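Brarnow Robot Chess Club
Member's Guide, Section 7: Setting up the table and playing your first moves

Welcome to the best part of the guide! By now your arm should be assembled and its joints zeroed (Section 5), and the club laptop should be running Niven, our move software. Give yourself 20 minutes for this section the first time you try it. After a few sessions it goes much faster.

You will need:
The arm, clamped and powered off
The roll-up vinyl board
A full set of pieces, 16 of each colour
Low-tack tape
The Arkico checklist card from the team box

7.1 Laying the board

1. Unroll the board and leave it face down for a while so the curl relaxes.
2. Turn it over and place it with the letters running down the two short reaches of the table, so that Black's side is furthest from the arm and White's side is nearest.
3. Press the corners flat. Tape them if they lift.
4. Set out both armies by hand. Centre each piece on its square, and take extra care with the knights and rooks.
5. Switch on the arm and choose Home in Niven.

CAUTION: Keep hands and sleeves off the board whenever the arm is powered. The stop button belongs next to the person calling the moves.

7.2 Reading the markers
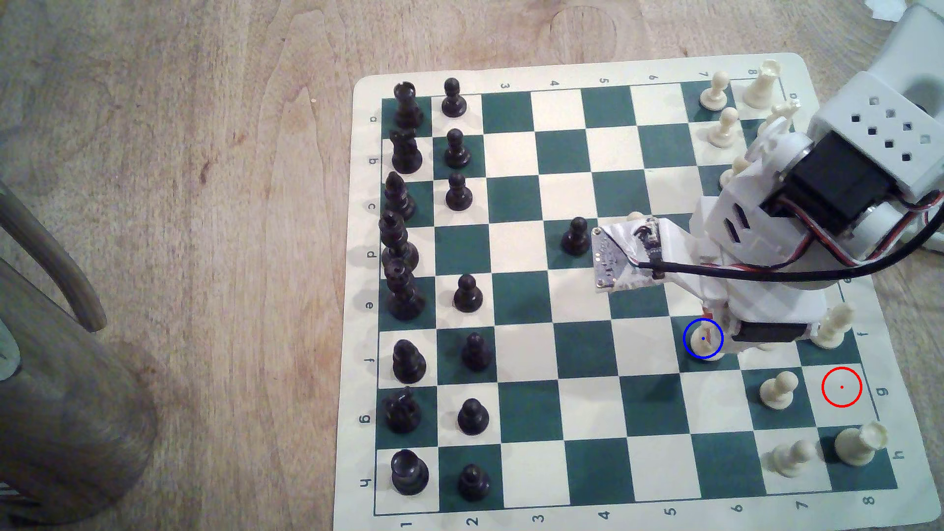 Niven draws two circles over the camera view for every move, and learning to trust them is half the fun. Blue is the pick-up square and red is the put-down square. Before you press Go, say both out loud to your partner and check them against the move you meant to play. With a blue circle round the top of a white pawn and a red one on an empty cream square, for instance, you would ask two things: is that the pawn we want, and is that where it's going? If either answer is no, press Cancel and enter the move again.

Note: The circles exist only on the screen. If you play by looking at the real board, keep one person at the laptop.

7.3 Checking the grip

The wrist view is where you find out whether your calibration was any good. Open it from the View menu and do the following.

1. Send the arm to a back-rank piece at slow speed.
2. Pause before the fingers close.
3. Look for the piece sitting in the gap between the two fingertips, with a bit of space on each side.
4. If one fingertip is nearer, nudge the offset by one step and look again.
5. Close the gripper, lift, and hold for a slow count of seven. 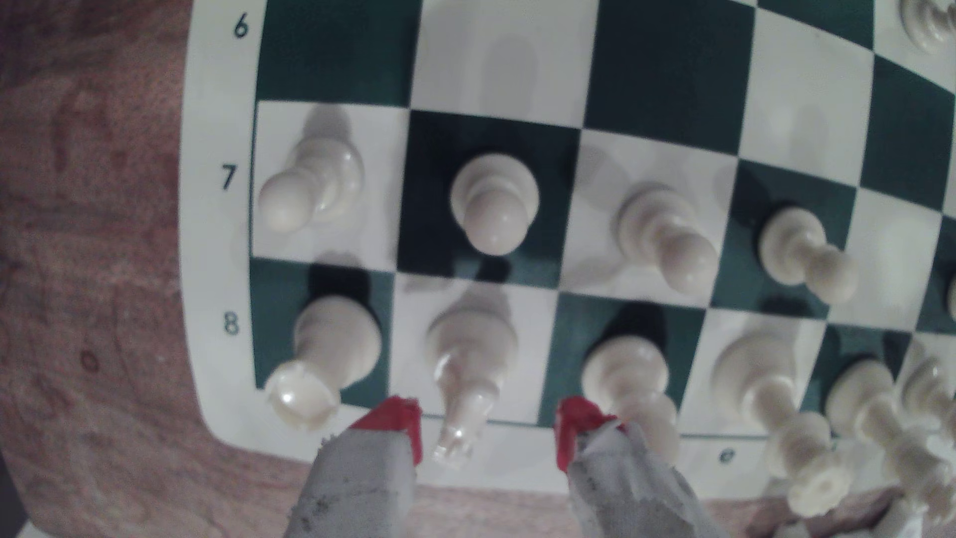 Repeat the check with a pawn, then a bishop. Short pieces need the gripper lower and tall ones need it higher, so each type has its own height in the settings file. Senga Pringle's table of heights is taped inside the lid of the team box and makes a great starting point. Write your own values in the column beside hers!

Note: Tall pieces look as though they lean over in the wrist view. Check them from the side before you change any numbers.

CAUTION: If a servo buzzes without moving, press stop at once. Wait 300 seconds before you power it up again.

7.4 Your first opening

Start with one pawn each. Enter White's move, let the arm play it and return to Home, then play Black's reply by hand. Once the pawns are out, bring a knight into the game. It's a lovely test, as the arm has to lift the piece clear of its neighbours.
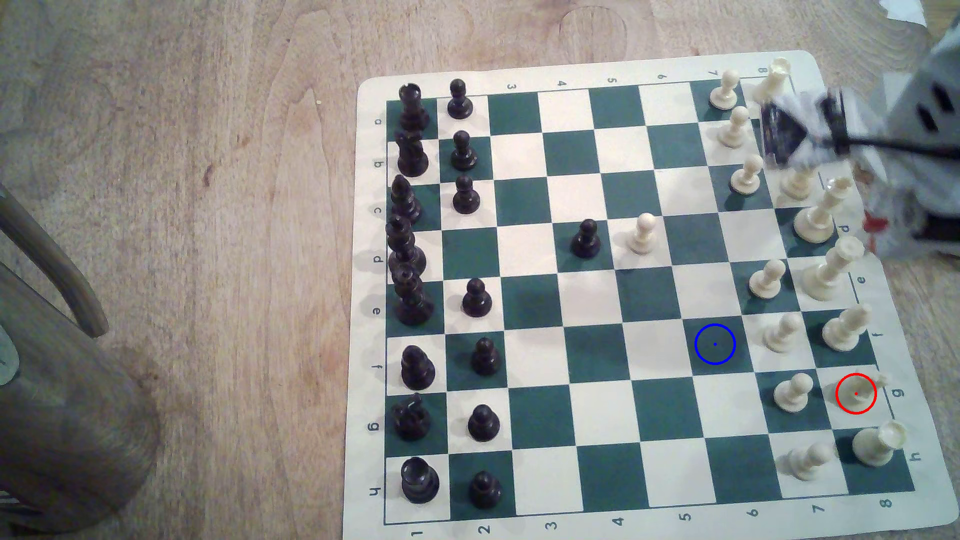
Keep the travel speed at 40 per cent until you have played a whole opening without a knock. When a piece does get bumped, pause, put it back on the centre of its square and carry on from the same move. There's no need to restart the game. Log the bump with the square and the piece type, though, as Frans Koster uses those logs to improve the path planner, and he loves getting new ones.

7.5 Before the Prirkurville meet

Teams going to Prirkurville in October should be able to play the first seven moves of a game with no hand corrections. Practise castling too. It counts as two separate pick-ups in Niven, king first and then rook, and you will see a fresh pair of circles for each.

When you finish, send the arm to Rest, switch off at the wall and roll the board with the squares facing outwards. Captures are covered in Section 8.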